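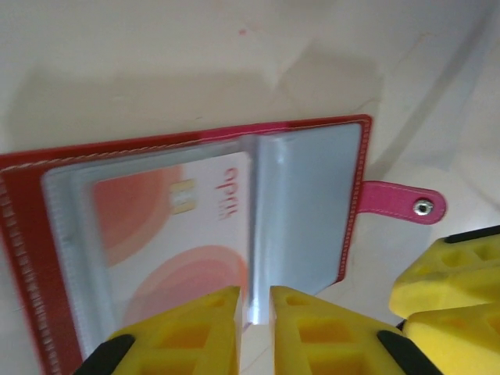
Minutes

Office > Meetings > Front desk > Cards and cases

Front desk meeting, Thu 7 November
Held at the long bench, Beaudoin building
Chair: Darcy Lachance. Minutes: Keegan Kennedy, under protest.
Apologies: received from everyone on the late shift, who were asleep.

1. Previous minutes

Accepted with one correction. The word "lost" in item 4 is to be replaced with "put somewhere sensible by a person who has since forgotten where". The person asked that this be recorded without a name and it has been.

2. The red card holder

Darcy opened by reminding the meeting that the holder was bought to replace the elastic band, and that the elastic band had, on reflection, been doing a better job. Cards have been going into whichever sleeve happened to be open at the time. The white card with the big pink-orange circle was cited as one that everybody can recognize and still not find.

There was a long discussion about whether the sleeves should run in order of use or in alphabetical order. Alphabetical order was popular until it was pointed out that half the cards don't have a name on them that anyone says out loud. The gold one is known to the whole building as "all the eights", and nobody was confident about whether that files under A or E.

Agreed: order of use. Daily cards at the front, the Kovis parking card behind them, and anything used less than once a month at the back with the Florel coffee card, which is one stamp short and has been since winter.

Agreed: the snap gets closed. Several members felt this should not have needed a vote. It was carried with one abstention.

Darcy asked that sleeves be turned from the edge and not bent back on themselves to see what's behind. The last holder was treated like a phone book and split along the spine. Please use the rounded notch in the sleeve to get a card moving; pinching it through the plastic only pushes it further down, as Darcy demonstrated with a bus pass and then had to get out again with a ruler.

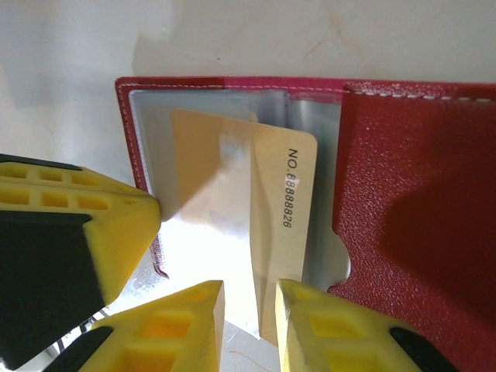

3. Cards that should not be in there

The sort-out turned up 13 cards, of which the office has a use for most. The rest were a video store membership, a gift card from Riltonik with 3 dollars on it, and a library card belonging to someone who left before the carpet went in. Darcy will mail the library card. The gift card was claimed by four people at once and has been put in the biscuit tin until tempers cool.

Expired cards are to be cut through the chip and the number before they go in the garbage. The good scissors are to be used and then returned, which is a separate item and has been a separate item at every meeting this year.

Anyone adding a card must write it on the sheet inside the cupboard door. The sheet currently lists one card and a drawing of a duck.

4. The bench and the mint-green case

The holder, the mint-green case and whatever else is out have been sharing the bench without any particular arrangement. The case is a good size and closes properly with a zipper, and it was suggested that everything small should simply live in it. This was opposed by those who remember the blue tin, where everything small also lived and was never seen again.

It was agreed to try the case for a month, for small loose items only. No food. The holder stays outside it, so that it can be picked up by a person who has a courier standing in front of them and is running out of polite things to say. We'll look at it again in December.

The snack packets were raised under this item and ruled out of order.

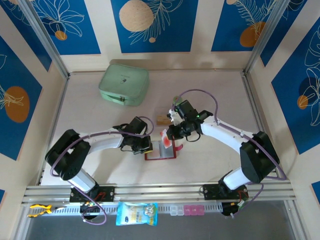 Keegan Kennedy felt the case should be given a label, seeing as a month was a long time to rely on memory in this building. Darcy replied that the last label maker had cost more than the things it was labelling, and had been used mainly to label the label maker. Masking tape was offered as a compromise. Keegan said masking tape on mint green would look like a hospital. Tape it is.

A second, smaller holder was proposed so the late shift could have their own. Price quoted for a box of them was for 800 units. The meeting declined to become a distributor.

5. Clearing up

The bench is to be cleared at the end of each day by whoever is last out. The definition of "last out" took up more of the meeting than any other subject and was left unresolved. For now it's the person who turns off the lights, including if they only came back for their umbrella.

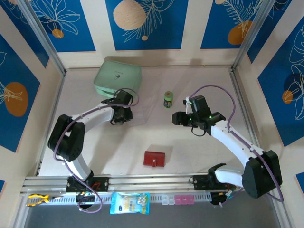 Where does the card holder go overnight?

In the top drawer at the front desk, snapped shut, with the key on the hook behind the calendar.

6. Other business

The kettle is fine. Please stop reporting it.

The good scissors: see item 3. Not found at time of writing.

Action items
Darcy: mail the library card; tape the case.
Keegan: new sheet for the cupboard door, keeping the duck by popular request.
All: look in your own drawers for the scissors before looking in other people's.

Meeting closed when the room was wanted for a birthday. 2 members stayed for the cake.

Contact the front desk | © Beaudoin building office | Back to top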